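How Do Robot Fingers Get Tested? A Look at Grippers

Think about everything your hands have done since breakfast. They probably held a spoon, pulled a zipper, and maybe untied a knot in a shoelace (we hope it wasn't a bad one!). You didn't have to plan any of it. Your fingers just seemed to know how hard to squeeze.

A robot has to be given fingers, and somebody has to choose which ones. The part at the end of a robot arm that grabs things is called a gripper. There are fat ones, skinny ones, soft ones and pointy ones, and a gripper that is wonderful at lifting apples may be hopeless at picking up a piece of string.

Vilja Kallio and Yao-tsung Hsu compare grippers at a small workshop called Kostura. Their bench has two arms side by side, one for the left and one for the right, a bit like yours. In front of the arms are three plastic bins, two yellow and one blue, and plenty of thin, tangly wire for the grippers to try their luck with.

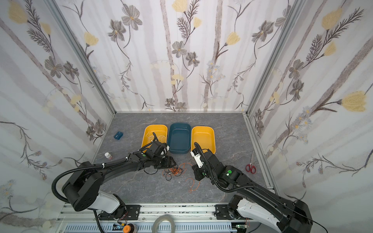 Why Wires Are So Tricky

Pick up a wooden block and it stays the same shape the whole time. Now pick up a long piece of yarn by the middle. The ends flop down, a loop slides off somewhere else, and if you drop it, it lands in a brand new shape! Thin tubes and wires behave like that too, so the robot can't simply learn one shape and look for it again and again.

To make a comparison fair, Vilja gives each kind of finger 100 tries at the same job. On one Thursday the first pair, which the team calls Ikis, picked up the wire 44 times. Yao-tsung wrote the number on a sheet of paper and then they started all over with the next pair, which takes a good deal of patience and usually a snack.

Now Add Water

Water makes the job harder still. When the surface ripples, light bends and bounces in all directions, and things underneath look blurry or seem to wiggle. You can try this in your own kitchen sink with a piece of string. A camera mounted close to the gripper gets a nice near view, but it has to look through all those ripples and shiny spots, just as your eyes do.

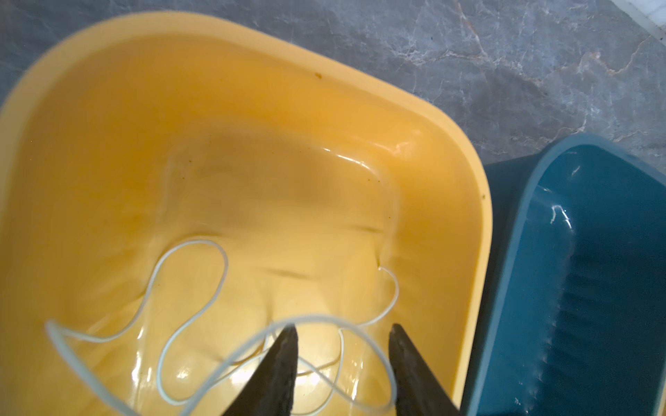
Two gripper fingers and a loopy white strand in a yellow basin of water.

Notice the gap between the fingers. For a pinch to work, the strand has to be in that gap when the fingers close. If they close too soon they catch nothing but water, and if they come in too low they may bump the bottom.

Try It Yourself

Ask a grown-up for a bowl of water, a long piece of string and two spoons. Hold one spoon in each hand and try to lift the string out using only the spoons. Give yourself 5 tries, then swap the spoons for forks and take 5 more. Which worked better? Write down your score like Yao-tsung does, and keep a towel close by!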